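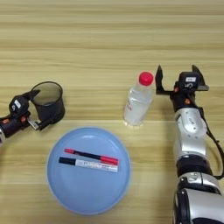

4. Mounting a woodblock print in the Fleniton frame

The Fleniton frame takes a single sheet print in a hinged window mat. Read sections 2 and 3 before you begin, and have the backing board, the window mat and the hinge paper cut to size. Work on a bare stretch of table larger than the mat. A wooden tabletop with a strong grain, striped from side to side, should be covered with clean blotting paper, as the lines make it hard to judge whether the print is straight. Keep a mesh cup or similar holder for pencils and the bone folder, and stand it well away from the sheet.

4.1 Lay the backing board face up. Place the print on it and check the position through the window.

4.2 Leave 15 mm of clear space below the lower margin if the publisher's seal is to show.

4.3 Put a light weight on a slip of blotting paper at the center of the print.

4.4 Tear two hinges from the Bozsik tissue. Do not cut them - a cut edge can show through thin paper.

4.5 Paste the upper third of each hinge and attach it to the back of the print at the top corners.

4.6 Press under blotting paper for 33 minutes, then fix the free ends to the board.

Caution: Never hinge all four corners. The sheet must be free to move with changes in humidity. 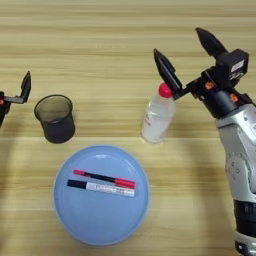
4.7 Record the print before closing the frame. Copy the artist's signature, the title and any collector's mark onto the Gilow card, using pencil only. Markers, such as the two on the light-blue plate, are for the outside of the shipping carton and must not be used on the card, the mat or the backing board. Drinks and bottles of any kind stay off the table until the frame is shut.

4.8 Slide the card into the rear pocket and close the four clips.

Note: The rear pocket also holds the condition sheet, form 1347. Replacement clips are ordered from Civach.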